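4. Restocking Alongside the Clovuvard

The Clovuvard shelf cart drives itself from the stockroom to the aisle and tells you what to put where. It does not lift anything. Lifting is still your department, as it was before the upgrade.

4.1 Before the cart arrives

1. Clear the shelf. The cart will not start a fill list on a shelf it thinks is occupied, and it is firm in its opinions.
2. Set your crate on the floor against the wall, out of the drive lane.
3. Sort by hand. Tall bottles and big jugs share a crate, so take the jugs first.

CAUTION: Hold a full jug with one hand at the cap and one under the base. The built-in handle is fine for pouring. Check that the cap is tight before you lift.
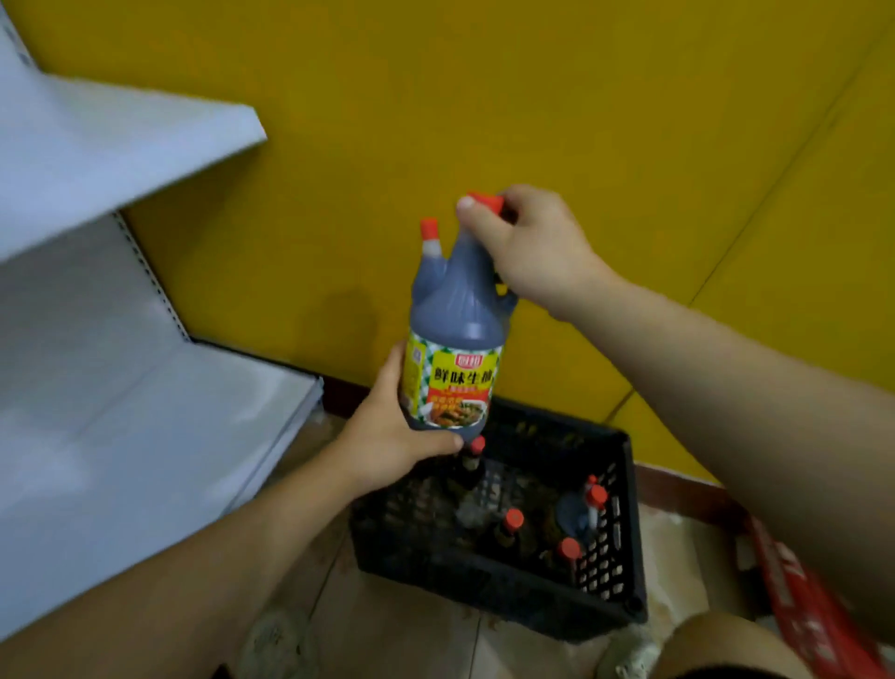

4.2 Confirming the fill

4. Place each item label out and press the green key. If the screen shows code 44, the cart has lost count. Press it again.
5. After 7 misses in a row the cart locks and sends a message to the shift lead. At the Bañuelos store that is Yareli Magaña, who has asked us to mention that she already knows.

NOTE: The old paper pick sheet took a clerk roughly 900 steps a shift. The cart has cut that down, and the time saved now goes to section 6, "Answering Cart Prompts." Breaks have not changed. Macario Arellano checked.

6. Send the cart home with the gray key. Do not push it. It files a report.

Related items
Code 269: Cart Will Not Leave Aisle
Moving from Jilis to Clovuvard
Gadach Battery Care
June Shift Lead Training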